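# Small bottles, tins and other table things

Part of the Rundeo collection, looked after by Damilola Tijani and Kadir Gökçe. The full list runs to 2426 items, most of them drinks packaging and ordinary kitchen goods. This page is for the smaller metal bottles and the pieces kept near them.

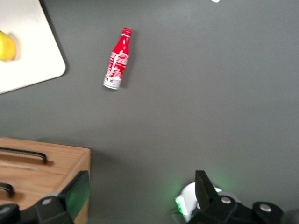

*Coca-Cola, small aluminium bottle, red with a red cap. Bare metal band at the base.*

We get asked about this bottle more than anything else on the page. It came in a mixed lot from Ebuka Etim in January, along with 11 others, and it is the only one from that lot we kept. The rest went to Indrek Navickas, who collects by country and had gaps to fill.

**Shape.** The same contoured outline as the glass bottle, with a narrow neck. We file by outline first and by material second, so it sits under "contour" in the list and is cross-referenced under "aluminium".

**Print.** White script round the middle and a white wave lower down. The smaller text is also white. When we write up a bottle we copy all of the small text by hand, and that part of the entry still needs doing for this one.

**Cap.** A darker red than the body, with a ridged edge. There is a thin white ring between the cap and the neck. Caps stay with their bottles here – we stopped storing them separately after the Gornent boxes were mixed up and it took Kadir most of a Sunday to sort them out.

**Base.** The silver band at the bottom shows fingermarks easily. Wipe with a dry cloth and hold the bottle by the neck. Please don't use polish on any of the printed metal.

**Wooden box.** Light wood with a honey-coloured grain, and black metal on it that looks like handles. Boxes are not numbered in our list. If you are after measurements for one, write to Damilola.

**Yellow fruit.** Probably a lemon, on the white board. Food is outside the collection and has no entry.

## Storage

Metal bottles are kept on the Afolabi shelving, 12 to a tray, with card between the rows. Glass is on the lower shelves. Tins are in the back room until the new racks are up, so allow a few extra days if you want to see those.

## Lending and swaps

We lend to schools and local displays for up to a month. Ewurabena Issahaku handles the bookings and will send you the form. Swaps are welcome for bottles, but we have more than enough tins – 400 at the last check, a good many of them duplicates.

The searchable list is kept in Grokeo and is updated when one of us has a free evening. Corrections can go to Kadir, with the item number in the subject line.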